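FOR IMMEDIATE RELEASE

22 August 2019

Flulard opens its cookbook swap library in Cestcombe, and you're all invited

CESTCOMBE – I've been told a press release should be short and serious, and I'm going to be bad at both. My name is Tahmineh Nouri, I started Flulard at my own kitchen counter, and I'm thrilled to say that our swap library for cookbooks opens its doors to the public in September. If you have a shelf of cookbooks you never open (and I know you do, I've seen your shelves), this one's for you!

The idea is very simple. You bring in a cookbook you're done with, you take home one you've never tried. There's no fee for the swap itself and no deadline for bringing anything back, since the book is yours now. If you fall in love with it, keep it until the pages are glued together with batter. If you don't, bring it in again and have another go.

We open with 874 books on the shelves, and I've had my nose in most of them. Baking is the biggest section by a mile. Soup is doing well. We're weirdly short on anything to do with fish, so if you've got a fish book going spare, please, please bring it. 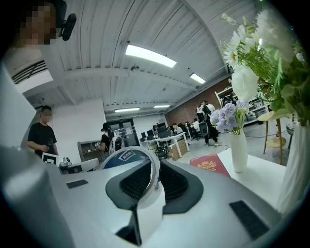

How it got started

Two winters ago I gave a box of cookbooks to my neighbor Ilham Tawfik, who handed me back a bigger box the same night. Hers had a spiral-bound collection from a church in Grønli that I still cook from every week. There's a cardamom braid in there that calls for "enough flour," and I've ruined it more times than I'd like to admit, and I've also made it so well that my brother asked if it came from a shop.

Ilham and I started swapping with her sister, then with people from the bus, then with people we'd never met who'd left notes on our doors. By last spring my hallway was impassable. I tripped over a stack of preserving manuals, sat there on the floor rubbing my shin, and thought, okay, this needs a room.

Ilham remembers it a little differently. "Tahmineh called me and said she was opening a library, and I asked her if she meant her hallway," she says. "She said no, a real one. I told her I'd help if she let me run the bread section. So now I run the bread section, and it's the best one."

(It isn't. It's very good, though.)

What we take and what we don't

We take any cookbook with all of its pages. Stains are welcome. Notes in the margin are more than welcome, and we've got a small sticker we put on the spine of any book that has a lot of them, so you can go hunting. My current favorite is a 1970s casserole book in which somebody has written "no" next to nearly every recipe and then, on the very last page, "yes, with more cheese."

We don't take magazines, diet plans or appliance manuals. I know the booklet that came with your blender has a nice smoothie in it. Copy it out on a card and put it in our card box, where loose recipes live. You can take up to two cards a visit, and there's a pencil on a string if you'd prefer to copy them down and leave the original for the next person.

Handwritten family books are a special case. Please don't give those away on our account! Marjatta Karppinen, who spent her working life repairing old books in Venotport, has offered to sit with anybody who wants to learn how to mend a loose binding or clean up a greasy cover. Bring Grandma's notebook, mend it with Marjatta, take it home again.

"People apologize to me for the butter," Marjatta says. "I like the butter. It tells me which page was the good one."

Supper nights

Once a month we'll push the reading chairs back and have a supper where everybody cooks one dish from the book they swapped for. There are 24 places at each supper, and we'll keep a waiting list, so do sign up even when it looks full.

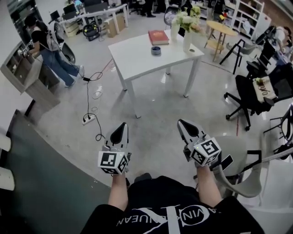
I want to be clear that nobody's grading you. At our trial supper I brought a lentil loaf that had to be served with a spoon, and Pentti Savolainen, who'd never made anything more daring than toast, turned up with a plum tart that was gone before I got a plate. He's since taken home three more pastry books and asked me whether a person really needs a marble rolling pin. (No, Pentti. A bottle is fine.)

The first supper has a loose theme of "things your mother made on a tired evening." Bring your own plate and fork. Tell us ahead of time about nuts and shellfish.

Thank you, thank you

The first 100 people through the door will get a cloth bookmark sewn by Tuva Strand, who also painted our sign and talked me out of a truly awful shade of orange. Every bookmark is cut from old dish towels, so no two match.

Good to know before you come

Swapping is one book for one book, and if you don't have anything to bring, ask at the desk and we'll start you off with one from the starter shelf. Kids' cookbooks have their own low shelf by the door. Large donations are wonderful, but please write to us first so we can make space.

Reporters, bloggers and anyone who just wants to talk about soup can reach me through the Flulard office in Cestcombe. I pick up the phone myself, usually with floury hands, so let it ring for a bit.

Media contact: Tahmineh Nouri, Flulard, Cestcombe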